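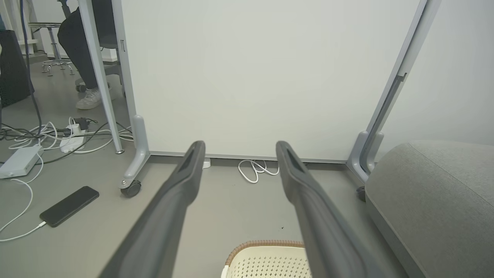 Facilities Requests > Lounge > Furniture and Cords

Ticket title: Whiteboard rolls away from the sofa when you write on it
Opened by: Etenesh Gudeta
Status: Open

Hi all! First, I love having the big rolling whiteboard next to the gray sofa. We used it all through May for Ogura planning and it's the best spot in the building. The one snag is that it creeps when you lean on it. I wrote out one full list and the board had moved 9 inches by the end. There's also white cable on the floor right by it, and I'd hate to see a caster chew through that.

Reply from Renji Sekiguchi, 3:25 pm
Great catch on the cable! I pushed down the locks on the casters and tried again with a marker. Much better, but one still turns a little. I'm ordering a new set – Zosance has them in stock. The laundry basket can stay in the lounge, just keep it clear of the casters when you're sorting clothes.

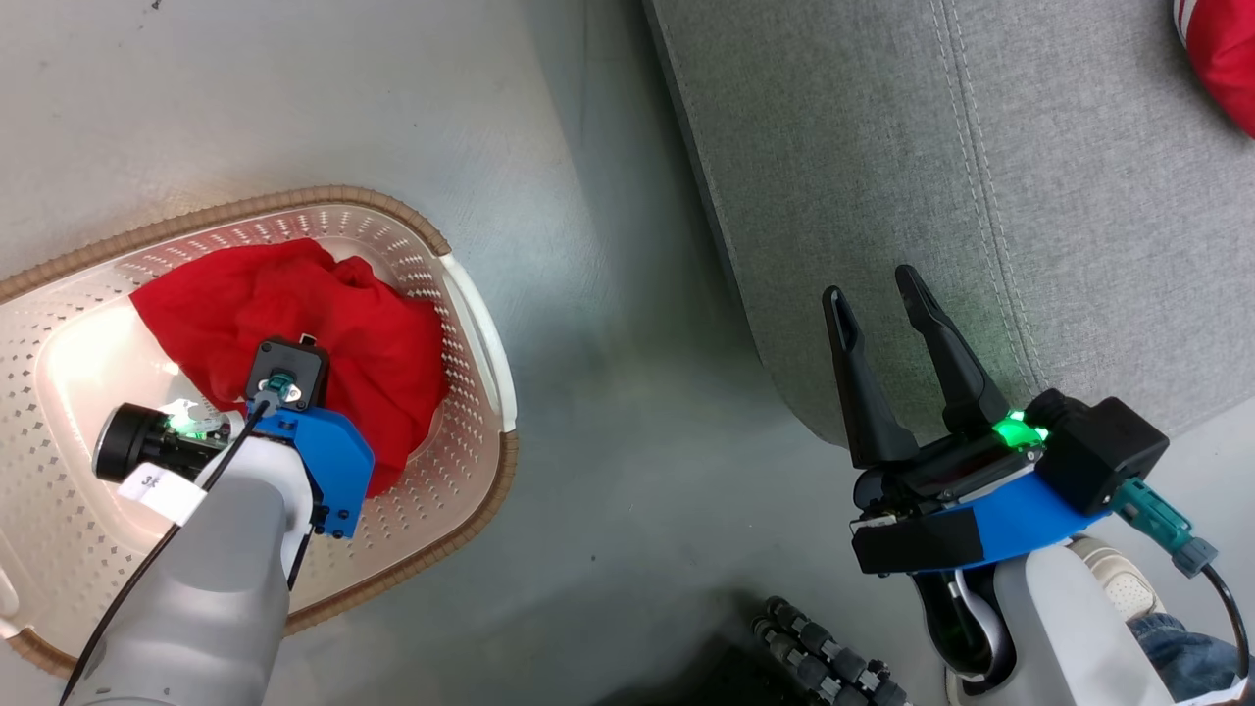

Update 2: cords

Renji again. The cord job is bigger than I thought, but it's a fun one. Plan is to unplug everything at the power strip, label both ends, and run the lot along the wall in a cord cover. Anything too short gets an extension.
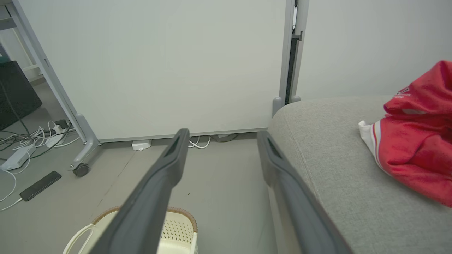
I'd like to do it in one go, so please save your work and shut things down before 9 am. Snædís has offered to hold the board while I swap the casters – thank you! Leaving this open until the new set is on.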